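Looking after softball gear in a house that was never meant to hold it

Filed under: Garage & Laundry

We have had softball in this house for 8 seasons, and in that time the garage has slowly stopped being a place for the car. What follows is how we keep the gear usable and the rest of the house livable. Some of it was learned the expensive way.

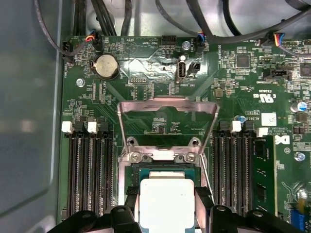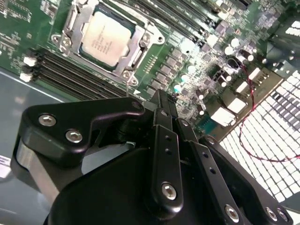
A processor and its socket.

Gloves first. A glove that comes home wet wants a towel stuffed in it and a shelf in the shade. It does not want the dryer, the heater vent or the dashboard of the car, all of which have been tried here. Leather dried fast goes stiff as toast and about as easy to catch with. Once it's dry, wipe the dirt off with a barely damp cloth and rub in a small amount of conditioner. Small means a dab the size of a pea. The first time I did it I used most of the tub, and the glove spent the rest of the summer weighing the same as a roast chicken.

Put a ball in the pocket and a wide rubber band around the whole thing when it goes away in November. Take the band off in spring before somebody tries to put the glove on in a hurry.

White pants. Whoever chose white for a sport played in red dirt has never met a laundry tub. Let the mud dry completely. I know it's tempting to go at it wet, but wet clay just moves house. Knock the dry stuff off outside with a stiff brush, then rinse cold from the back of the fabric so the grit goes out the way it came in. Yellow laundry soap, worked in with an old toothbrush, then a soak overnight in cold water. Skip the chlorine bleach. It turns the knees of most polyester pants a colour I can only describe as old piano. The pair we bought from Umik have been through this more times than I'd like and are still white from a distance of one base.

Grass stains get plain white vinegar and water, half and half, for half an hour before the soap. Blood gets cold water straight away and no lecture.

The helmet. Pull out any pads that come out and wash them by hand with dish soap. Wipe the shell with the same stuff on a cloth. Don't use solvent to get stickers off, however ugly the sticker, as some of it can weaken the plastic. Warm soapy water and a thumbnail, and patience, which I buy in at finals time.

Bats hang on the wall in our place, handle up, from a strip of timber with slots cut in it. I drew the slots first with a pencil and a jar lid, then cut them a bit wide, and the strip is screwed to the studs and not just to the plaster. The first version was screwed to the plaster. It came down at 2 in the morning and the whole street got up.

Don't leave a composite bat in a cold car. They can crack when they're used freezing. Ours spends frosty nights in the hallway like a visiting relative.

The bag is the real villain. Empty it after every game, even if emptying means turning it upside down on the lawn. Ours once gave up three odd socks, a mandarin from a previous season and enough infield to start a small veggie patch. Vacuum the corners, leave it hanging open, and drop in an old sock filled with 400 grams of bicarb, tied off tight. Change the bicarb monthly. Scented beads only give you a bag that smells of feet and lavender.

Cleats: laces out, insoles out, newspaper in. A wooden skewer will clear the packed dirt around the studs better than any brush I've paid for. Do it over the garden, and not over the sink, unless you enjoy taking the trap apart.

Spare balls live in a bucket with holes drilled in the bottom, and the muddy ones get a wipe before they go in.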